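Chapter 12
Water Resistance Ratings

A rating marked on a case back states the static pressure at which the case was tested. It does not state a diving depth. A watch marked 100 meters has been held at the matching pressure in still water, with the crown closed and the gaskets new. 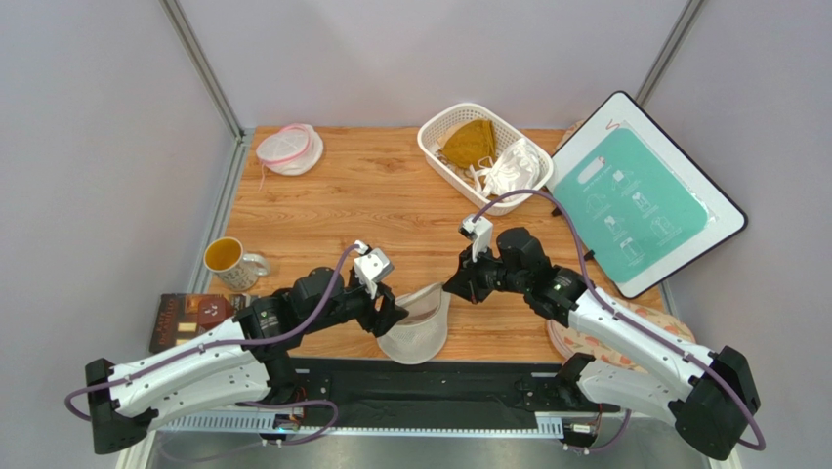
Gaskets harden with age, and the rating applies only while they remain sound. The Rustad 565, used as the reference watch in this chapter, has 2 crown gaskets and a flat case back seal. Section 12.1 covers the dry test, in which air pressure is applied and the deflection of the case is measured.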